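Sorting out the toy bins before the playgroup reopens

plerkside_mum
Posts: 206

Hello all, hoping for a bit of advice. I look after the toys for our little playgroup in Rivberg, and over the years we've ended up with everything jumbled together in big tubs — building blocks, odd animals, bits of tea set, the lot. We open again in November and I'd love to have it in better order by then.

My plan is to move the small things out of the deep tubs and into shallower metal bins with sloping sides, so the children can see what there is without tipping the whole lot over the floor (which they do, every single morning, bless them!). 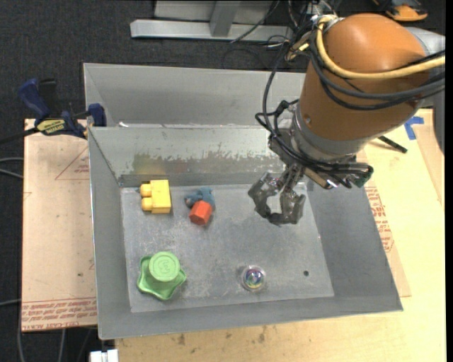

I'm also wondering how much to put out at once. My feeling is that a small handful of toys, well spread, gets played with far more than a heap does, but my co-leader thinks the children will feel short-changed. What do you all do?

drirnar_dad
Posts: 308

Oh, I'm with you on the handful. We went down to 20 toys out at a time and swap them over every fortnight, and the old ones come back like birthday presents. Big chunky blocks stay out always, though. There'd be a riot otherwise.

Not so sure about metal, I'm afraid. It's a terrible racket when a block gets dropped in, and our hall echoes as it is. Cassim do a soft fabric tub that we've been very happy with.

tidycupboards

I'll have to disagree about the fabric, sorry! Ours sagged within a term and smelt of old banana no matter how often I washed them. Metal wipes clean, and a few scuffs on the bottom never hurt anyone. Do run your finger along the rims before you buy, mind.

drirnar_dad
Posts: 308

Fair enough on the banana. A bit of felt in the bottom might help with the noise?

plerkside_mum
Posts: 206

Felt is a lovely idea, thank you both. I think I'll try 2 bins first, blocks in one and animals in the other, and see how the co-leader takes it. Does anyone know if the stick-on kind of felt comes off again for washing?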